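From: Nisha Katiyar
To: trellum-users
Date: Dec 21, 2019
Subject: Re: [trellum-users] How many demos before it stops knocking things over?

On the Zolance list archive I found this one, which never got a proper reply, so I'm bringing it over here:

> We've got 864 recordings of one tidy-up task, all done at the same
> desk by the same two people. Training looks lovely. Move the desk a
> hand's width and the policy goes to pieces. Do we just need more, or
> are we collecting the wrong thing? Also, does anyone bother keeping
> the fumbled ones?

Oh, I know this pain! We were in the same boat in March. We had 1562 episodes by then and I was terribly proud of them, until I sat down and watched a batch back to back (with a very large tea) and saw the same approach from the same side, over and over. More of those wouldn't have helped us one bit.

What did help was getting people to move about. We now swap who holds the grippers after nine episodes, shift the small stuff between goes, and start from somewhere different each time. It's slower and everyone grumbles, me included, but the Trellum loss curves got uglier and the behaviour got better, so I'll take it.

On fumbles: keep them, but tag them. If someone drops a thing and picks it up again, that's gold. If they stop halfway to scratch their nose, bin it. Our tagging script is a mess but I'm happy to send it to anyone who asks.

One more thing, check your wide-angle view early on. Ours takes in loads of the room as well as the desk, so other people do wander into the data, and I've left them in so far.
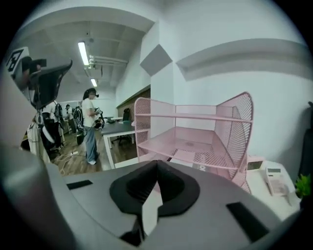 Gripper camera view: pink mesh organiser ahead, colleagues further back with their own kit.

Has anybody tried masking out the background before training? I keep meaning to and then it's teatime.

Nisha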